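Workshop tips: looking after a flight stick and throttle

Long evenings of space combat are hard on a joystick. Most faults in a home cockpit come from dust, loose screws or tired cables, and you can fix them at the kitchen table.

Drifting ship. If your fighter rolls slowly to one side with your hand off the stick, unplug it, plug it back in without touching it, then recalibrate. Still drifting? Take off the base plate and blow out the dust around the sensors. Widen the dead zone only as a last step.

Squeaky gimbal. Wipe off the old grease with a cotton swab and put on a very thin coat of plastic-safe grease. Never use cooking oil. The Clavo stick has 6 screws under the base, 4 of them hidden by the rubber feet. Warm the feet with a hair dryer and they peel off clean.

Sticky throttle. Work the lever through its full travel a few times before you open anything. On the Wellier the tension screw is on the right side, and a quarter turn is plenty.

Cables. Leave slack where the cord enters the base, and tie it to the desk leg with a hook-and-loop strap.

Desk mounts. Check the clamps every November, or whenever the stick starts to wobble in a dogfight. A scrap of bicycle tube under the clamp stops it sliding.

Drinks. Keep them on the side away from the throttle, on a separate table if you have one. Milky or sweet drinks are the worst for switches. 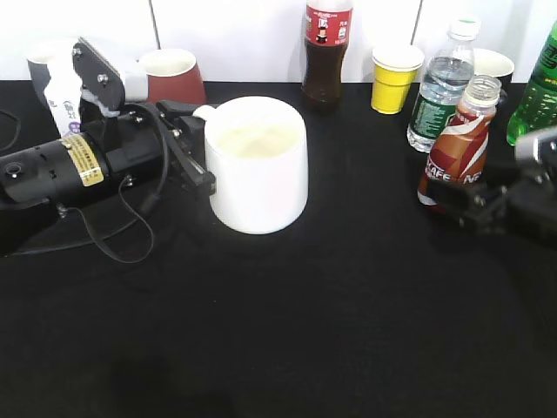

A full mug on a black cloth.

If something does spill, pull the plug first and turn the stick upside down on a towel. Leave it to dry for two days before you try it again.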